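Repotting Houseplants at the Kitchen Table

Tips for moving foliage plants into bigger pots without a potting bench
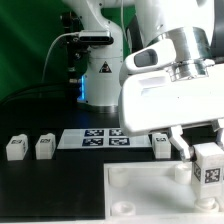 Most houseplants want a new pot every second year, and late February is a good time to do it, before the spring growth starts. You can tell a plant is ready when roots come out of the drainage holes or when water runs straight through and into the saucer. A kitchen table is a fine height for the job. Potting mix is hard to see on a dark tabletop, so put down a light sheet or a few layers of newspaper first, and tape the corners. Keep lamp cords and phone chargers off the table while you work. A thin white cable left hanging in a loop will catch on a stem or a watering can sooner or later.

Choosing the pot

Go up one size only. For a small plant that means a pot an inch wider than the old one, and for a floor plant two inches. A small root ball in a large pot sits in wet soil it can't use, and the roots rot from the outside in.

Clay pots dry out faster than plastic. I use clay for snake plants and hoyas and plastic for ferns and peace lilies. If you like a decorative pot with no hole, keep the plant in a plastic pot and set that inside it. Lift it out to water and let it drain in the sink before it goes back.

Wash used pots before they go back into service. Scrub off the white crust with a stiff brush and a little vinegar, then soak the pot for ten minutes in one part bleach to nine parts water. Rinse the vinegar off completely before the pot goes anywhere near the bleach. Soak new clay pots in plain water for an hour so they don't pull moisture out of the mix.

The mix

For most leafy plants I use two parts bagged potting mix, one part perlite and one part fine bark. The bag I buy is Stollov, the plain one without fertilizer in it. Any fresh mix will do if it feels springy when you squeeze it. Mix that has been open in the garage all winter is often bone dry and sheds water. Tip it into a dishpan, add warm water a cup at a time, and turn it with your hands until it is evenly damp.

Dampen perlite before you pour it. The dust is bad to breathe.

Don't put gravel in the bottom of the pot. It keeps the wet layer of soil higher up, closer to the roots. A piece of coffee filter or window screen over the hole will hold the mix in.

Getting the plant out

Water the plant the day before. Damp root balls hold together and slide out more easily.

Squeeze the sides of a plastic pot all the way around, tip it on its side and ease the plant out with one hand across the top of the soil. Don't pull by the stem. With a clay pot, run an old table knife around the inside edge first. If it still won't move, push up through the drainage hole with the handle of a wooden spoon.

Look at the roots. White or tan and firm is fine. Brown and mushy should be cut off with clean scissors. If the roots have circled the pot, loosen the bottom third with your fingers. On a badly bound plant, make three or four shallow cuts down the sides of the root ball.

Usman Kiani, who ran the plant bench at Pallcombe Nursery when I worked there, had us wipe the scissors with rubbing alcohol between plants, and I still do. Scale and root rot both travel on tools.

Setting it in the new pot

Put enough mix in the bottom that the top of the root ball sits an inch below the rim. Hold the plant straight and fill in around it with a spoon or a cut-down yogurt cup. Tap the pot on the table a couple of times to settle the mix. Press lightly with your fingertips, but don't pack it down.

Keep the plant at the depth it was growing before. Burying the stem invites rot – pothos and tomatoes will put up with it, and most others won't.

Water slowly until it runs from the bottom, wait ten minutes, and empty the saucer. If the mix sinks and leaves roots showing, top it up.

The first month

Keep the plant out of direct sun for a week. A few yellow leaves at the bottom are normal. If the whole plant droops, check the soil before reaching for the watering can, as a new pot stays wet longer than the old one did. Push a finger in to the second knuckle and water only if it is dry that far down.

Hold off on fertilizer for four to six weeks. After that, half the strength on the label is plenty until summer.

Cleaning up

Fold the paper in from the edges and carry the whole thing outside. Loose mix can go on a flower bed, but throw out anything that came off a plant with rot or bugs. Never rinse potting mix down the kitchen sink. Perlite floats and bark doesn't break down, and together they will plug a trap. Wash your hands and tools in a bucket and pour the bucket out in the yard.

Write the month on a strip of masking tape and stick it to the underside of the pot.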